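About Findotano

Findotano is a small test shop in Vutville. We try out machines on ordinary chores and write down how they do. The chores come from two places: homes, and the shop floors of small firms that pack, sort and clean by hand.

People usually come to us with one question. Can a machine do this job yet? For most household work our answer is still no, or only if someone stays in the room. Vacuuming a flat floor is settled. Folding a shirt can be done slowly. Clearing a table after dinner, with glasses and scraps and a wet cloth, is a long way off.

Shop-floor work is a mixed picture. Moving the same box to the same shelf has been a machine's job for years. Picking up one sheet of paper from a stack is harder than most owners expect, and so is anything soft, thin or shiny.

We keep a list of 140 chores, and each one is tried in the same way. A person does it first with a hand-held gripper, so we learn whether two fingers are enough for the job at all. Then a machine gets 64 tries. We count a chore as done only if the machine finishes without help and leaves things as a person would want to find them. Dropping a cup on try 63 goes in the report.

Our reports come in two versions, one for households and one for businesses. The Fedivo report covers the home. The Lau report covers packing benches, stock rooms and small kitchens. Both are updated every November.
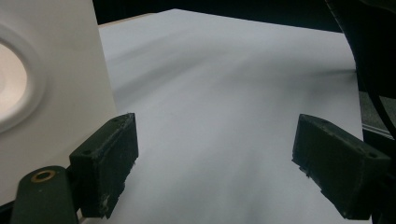

We do not sell robots, and we take no payment from the companies that make them. Our income comes from report subscriptions and from testing days, when a business brings in its own parts and packaging and we work through its tasks with the owner present. A testing day covers up to three tasks.

The shop is open to visitors on the first Saturday of the month. Please write ahead if you want to bring a chore of your own.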